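I finished Skernavell last night, or at least I got to the credits, and I want to write down a few things while I still remember them. I played it on my phone from start to finish, mostly on the train and in bed, and it took me most of January.

If you haven't heard of it, it's a turn-based strategy game from a small studio called Cerken. You run a trading post on a river and try to keep it alive through the winter. The price is a one-time 7 dollars. There are no ads and no energy timer, and the only extra thing you can buy is a map pack that I didn't need.

The first two hours are slow. The tutorial makes you build a dock, then a storehouse, then another dock, and it won't let you skip the text. I almost quit there. Once the second river opens up the game gets a lot better, because you finally have to choose which towns to supply and which ones to let go. Fuka is the town most people on the forum tell you to supply first. I went with Mota, which is farther away but pays in salt, and salt keeps its price all winter.

Combat is the weak part. Raiders come down the river every 10 turns and you either pay them or fight them. Fighting means watching two rows of little figures trade hits until one row is gone. You can pick the formation, but I tried all of them and couldn't see a difference. After a while I just paid.
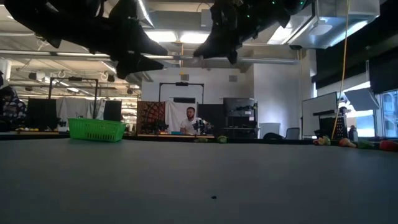
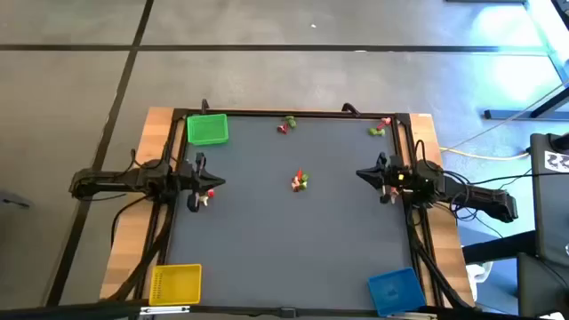

Touch controls are fine on a big phone and annoying on a small one. The buttons for "end turn" and "send boat" sit right next to each other, and I ended my turn by accident more times than I'd like. There is an undo, but it only works if no boat has arrived yet. Controller support is listed as coming in a later patch. I tried mine anyway and the menus worked, but the map didn't scroll.

Battery use is reasonable. I could get through my commute both ways with the brightness turned down and still have enough left for the evening. The phone did get warm during the big flood event near the end, and the frame rate dropped when all the boats were moving at once. It never crashed. Cloud saves worked when I moved over to the tablet for the last chapter, though I had to log in twice.

My final score was 389, which puts me nowhere on the leaderboard. Most of that came from Mota and the salt. I lost points for letting the northern towns starve, and I think that's fair.

I've started a second run on the harder setting, going with Fuka first this time to see if the forum is right. So far I'm out of rope and it's only the second month. If anyone knows where to buy rope before the ice comes, leave a comment.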